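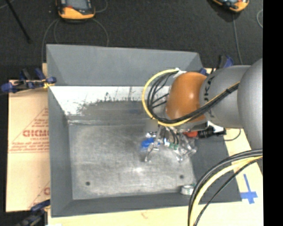
How worn is the floor of the metal bin, and does it need replacing before January? It is scuffed all over but still sound, and it can stay in use through the winter if the corners get cleaned out properly.

December 2019, bench notes, Dromcombe workshop

Came in to go over the bin while the place was quiet. The floor has cloudy wear marks and a lot of fine scratches. Ran a fingernail across the worst of them and none catch. The crease at the left, where the floor meets the wall, is worn pale along its length. Pressed on it with a thumb from inside and felt no give. No crack that I could find with the flashlight.

The far wall is smooth on the upper panel and marked lower down. Most of those marks are rubbed-on dirt. Wiped a test patch with a damp rag and the gray came off on the cloth. A second patch with the Jetside cleaner took off more, but it left a film that needed a rinse. Would use plain water first and keep the Jetside for the corners.

The two holes in the floor are clear. Put a wooden skewer down each and brought up some grit from the left one, nothing from the right. Please don't tape over them. Somebody did that last winter and the glue took an afternoon to get off.

Small things like rolls end up against the near wall and stay there. The walls slope in, so anything round goes down to the floor and then along to whichever side is lower. Put a level across the rim and the near side is low by 2 mm. Shimmed it with card for now. Card will squash, so this needs a proper packing piece. There is an offcut of rubber mat under the bench that would do.

Asked Forsyth for a price on a liner. They only do one thickness and want the inside measurements at floor level as well as at the rim - have not taken the floor ones yet. The sheet we had from Findov two years ago is too short for the long side and has a bend in it. Keep it for patching, or cut it down for the tool drawer.

Checked the tally sheet while I was at it. 3526 items through the bin since the last full clean. We said we would clean at 3000, so we are over. The sheet hangs behind the door and it is easy to walk past. Moved it to the hook next to the light switch.

Cleaning order, for whoever does the next one:
Empty the bin and look in the corners for small items.
Brush out, corners first.
Water and rag on the walls, then the floor.
Jetside on the corners only, leave 5 minutes, rinse twice.
Dry by hand. Standing water leaves spots on the floor and then we end up arguing about whether they are new marks.

Still to do:
Floor measurements for Forsyth.
Rubber packing under the near side, then check the level again.
New rags. The blue ones shed.
Start a fresh tally sheet in January and write the date of the clean at the top of it - the current one has no date, so I had to go back through this book to find it.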